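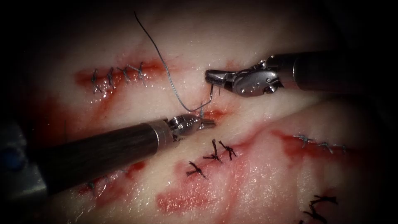
Bustdale Skills Room: Suturing Station Check

Station: 3
Date: Wednesday, September 16, 2026
Checked by: Fereshteh Parsa
Second check: Josphat Sang
Session length: 90 minutes

Mark each line OK, FIX or N/A. Write a comment for every FIX.

1. Tissue pad

Pad is flat and does not slide when a stitch is pulled. OK
Surface can take more incisions. OK
Comment: There is already a row of four interrupted stitches along one incision and a group of three knots nearer the middle. Still room on the pad, but keep new incisions away from the old ones. Stitches placed too close pull on each other and the learner gets a false idea of the tension.

Red staining is limited to the pad. FIX
Comment: Staining on the pad itself is expected. I found two dried drops on the bench behind it and wiped them up. Gaurav, please put an absorbent sheet under the pad before the next session.

2. Needles and thread

Needles issued: 9
Needles returned or in the sharps box: 9
Needle is held in the jaws or parked, never left loose on the pad. OK
Comment: Farzad asked if a needle can be left standing in the tissue during a break. No. It goes back in the needle holder pad or in the sharps box.

Thread is long enough to tie without reaching for a new one. OK
Cut ends removed from the work area. FIX
Comment: The short tails on the knots stay, they are part of the stitch. The loose clippings need to go. I picked several off the floor by the stool.

3. Instruments

Jaws close fully and hold the needle without turning it. OK
Jaws and hinge free of thread scraps. OK
Comment: Look into the gap between the jaws and at the small holes in the plate. Use the soft brush from the Livo kit. Do not pick at them with a needle.

Metal surfaces wiped, including the grooves at the wrist. OK
Lettering readable on the housing. OK
Comment: "iS" reads clearly. J.S. agrees.

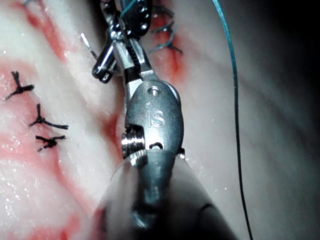 4. Bench and floor

Gloves in two sizes within reach. OK
Sharps box below the fill line. FIX
Comment: At the line. Replacement is on the Nirholm shelf. Ehsan Kazemi has the key.

Floor dry, no cords across the walkway. OK

5. End of session

Used pad bagged and labeled.
Needle count repeated and signed by two people.
Bench wiped, lights off, door locked.

Comment: Section 5 left open until the evening group is out. Josphat will sign it. The pad bags we had in August split at the seam, so use two until the new box is in.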